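Wirnstead traders' group questions "handmade" labels on homeware

Wirnstead, 2018-12-07

The Wirnstead Independent Traders' Group has today called on homeware sellers to stop using the word "handmade" unless they can say whose hands were involved. The group says the term has been stretched so far that shoppers can no longer rely on it, and it doubts that the voluntary pledge now being promoted by parts of the trade will change much.

The call follows a check of 661 online listings for bowls, baskets, boards and trays. All of them used "handmade", "hand-finished" or "artisan" in the title. Only 18 named a maker or a workshop. The rest offered a country, a region or nothing at all.

"We were told the market would sort this out by itself," said Rui Barros, who chairs the group and runs a kitchen shop in the town. "It has had long enough. I have asked suppliers who made a piece and been sent a paragraph about heritage. I asked again and got the same paragraph with a different photograph."

The group is also unconvinced by the Predovus Pledge, a scheme under which sellers pay a yearly fee and may then show a badge beside their goods. Members promise to describe products "in good faith". There are no visits and no spot checks, and a seller who breaks the promise is asked to read the guidance again.
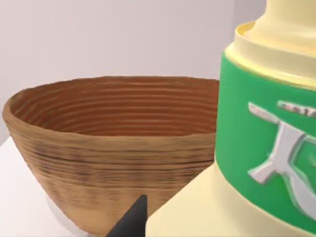
Price is the usual defence of the cheaper end of the trade, and the group accepts that not everyone wants to pay for a maker's time. Its complaint is with goods sold at a maker's price on the strength of looks alone. Fine ridges running round the inside and outside of a brown bowl, for instance, may suggest coiled basketry to one buyer and grooved wood to another, and a slightly uneven rim will suggest a person at work to nearly everyone. None of that tells a shopper how the thing was made. Dark flecks and a weathered look can be put on at the end of a production line, and the group would like sellers to say so when they are.

Kaj Vídalín, a basket maker who advised on the check, said he had little faith in badges of any kind.

"I can make 4 good baskets in a week if nothing goes wrong," he said. "When somebody offers 3000 of them for delivery by February and calls every one unique, I would like to see the workshop. So far I have not been invited."

The group is asking sellers to state the material in plain words, to name the maker or workshop where the word "handmade" is used, and to drop "hand-finished" unless the finishing is described. It has written to two wholesalers, Jamov and Cheng, asking how they decide which lines carry the term. Both have acknowledged the letter – neither has yet answered the question.

A second check of the same listings is planned for February. Mr Barros said he expected to find more badges and much the same wording underneath them.

Shoppers with doubts about an item bought locally can bring it, with the receipt and any label, to the group's desk at Wirnstead Market Hall. The group cannot value goods or arrange refunds.

Notes to editors

The Wirnstead Independent Traders' Group represents small shops and market stalls in and near the town. It takes no money from labelling schemes.

The full list of listings checked, with sellers' names removed, is available from the group on request. Rui Barros and Kaj Vídalín are available for interview.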